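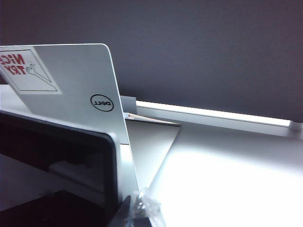

**Is a light bar at the back of the desk any good if you work on a laptop?**

It's good for paper and for finding your pen. For the laptop itself it does close to nothing, and if your desktop is white you will want to turn it down before you do anything else.

I've had the Wolmont desk bar since May. It's a long white tube that lies along the back of the desk, with a little white cap on the end, and it replaced a Nenberg clamp lamp whose neck had given up on life. I paid 94 for the Wolmont. The Nenberg cost 95 new, so I told myself I was saving money.

## Setup

Two adhesive feet, one cord, a dial on the cord. The instructions are a single sheet with six drawings on it, four of which are about not eating the packaging. I had it running before my coffee was ready. The feet hold fine on a smooth top. I've knocked the bar off them twice with a laptop lid and it went back on both times without complaint.

The cord is too short. If your outlet is behind the desk, fine. If it's by the door like mine, budget for an extension.

## Light

Strong, white, even along its length, and pointed at whatever is lying flat. Reading a printed page next to the bar is a pleasure. I mark up a lot of printed drafts (212 pages of somebody's thesis last month, single spaced, thank you) and my eyes held up better than they did under the Nenberg, which threw a yellow puddle the size of a dinner plate and left the rest of the desk to its own thoughts.

The trouble is the desk. Mine is a white Borari, bought because it looked clean in the store, and on full power the top next to the bar bleaches out like an overexposed vacation snapshot. White paper on it more or less vanishes. I now keep a gray sheet under whatever I'm reading, and that cured most of it. On a darker desk you could skip this whole paragraph.

A dark wall behind the desk helps too. Mine is charcoal and soaks up the spill nicely. My colleague Abdelilah Fahmy has the same bar against a cream wall and says it's like editing inside a refrigerator.

## With a laptop

Open the lid anywhere near the bar and you've built a small fence. The light stays on the far side of it, the keyboard sits in the shade, and the back of your laptop is beautifully lit for the benefit of the wall. Sliding the laptop to the left end of the desk works better, and then the paper gets the bright side. That's how I've settled. It costs me elbow room, and the Borari wasn't generous with that to begin with.

If you mostly type, get something that hangs over the screen. The Etim one I tried at work does that job well and is ugly as a drainpipe.

## The dial

Goes from "too much" to "plenty," with a dim setting at the very bottom that takes a safecracker's touch to land on. No memory, either. Switch it off at the wall and it comes back at full blast, and at 6 in the morning that is a rotten way to be greeted.

## Verdict

**Good:** even light, easy to put up, takes almost no desk space

**Bad:** short cord, rude dial, fights with white desktops and laptop lids

Three and a half out of five. Four if your desk is brown.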